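Reading time: 7 min

Dremlow Course Notes, Unit 2: Learning Placement from Demonstration

In this unit we study how a robot can learn to place an object, when the goal is shown by a person and is not written as a list of coordinates. The method we use is called Pokum. It is a behavior cloning method: the policy sees the camera images and the joint positions, and it predicts the next short piece of motion.
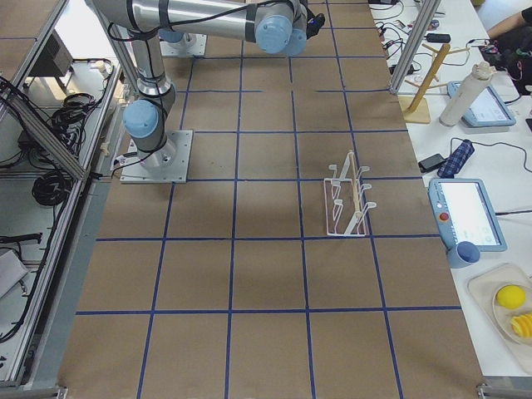 Behavior cloning treats control as supervised learning. Each demonstration gives many pairs of observation and action, and the network learns to copy the action. The weak point is well known: a small error brings the arm to a state that the training data do not cover, and there the next error is larger. For this reason we must vary the starting positions on purpose. The blue tape on the brown paper divides the table into cells, and the dish rack stands inside one of them, so a starting position can be written down as a cell and repeated by another student. The tape is only for people. The policy receives no cell number.

For the course we have a set of 400 demonstrations. Please divide it by starting cell and not at random. If you divide at random, the same cell is present in training and in test, and the result looks better than it should.
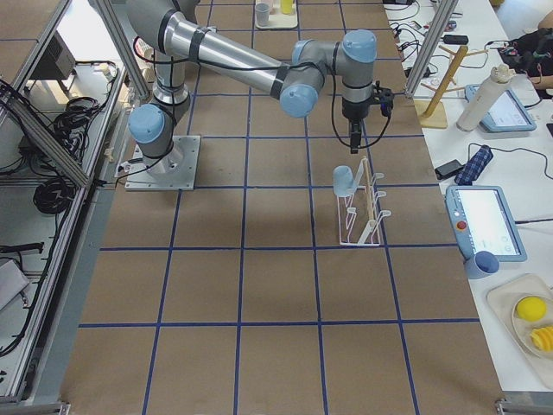
Yeoh objects to this rule and writes that a test on unseen cells mixes two questions, whether the policy can place a cup and whether it can find the rack. I think the objection is fair. In your report, give the two results separately: one for seen cells and one for unseen cells.

The second topic is the choice of view. A fixed camera gives the relation between arm, rack and table, but the gripper can hide the contact point. A wrist camera is near to the contact, but its image changes with every movement of the arm, and much of what it sees has no meaning for the task.
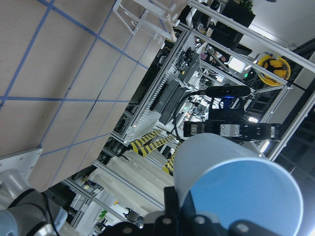
Fig. 3. Wrist view with the taped table and the gripper of a second arm.

When the background takes a large part of the image, the network can learn to depend on it. The Urkesden test measures this. We cover one view with gray at test time, run the policy again, and compare the success rate. If the rate does not change when the wrist view is covered, the policy probably ignores it. Be careful with the opposite case: a policy which was never trained with a gray image may fail only because the input is strange to it. 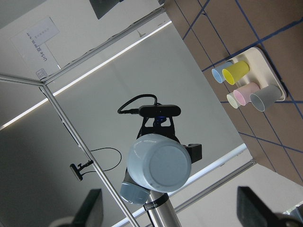
A better version of the test is to drop one view at random also during training. Then the gray image is a normal input, and the comparison is more honest. The cost is slower training, and you should write the number of training steps next to each result.

Homework: train Pokum with both views and with the fixed view only. Use 7 held-out cells. Report every failure with its starting cell, also the failures that you cannot explain.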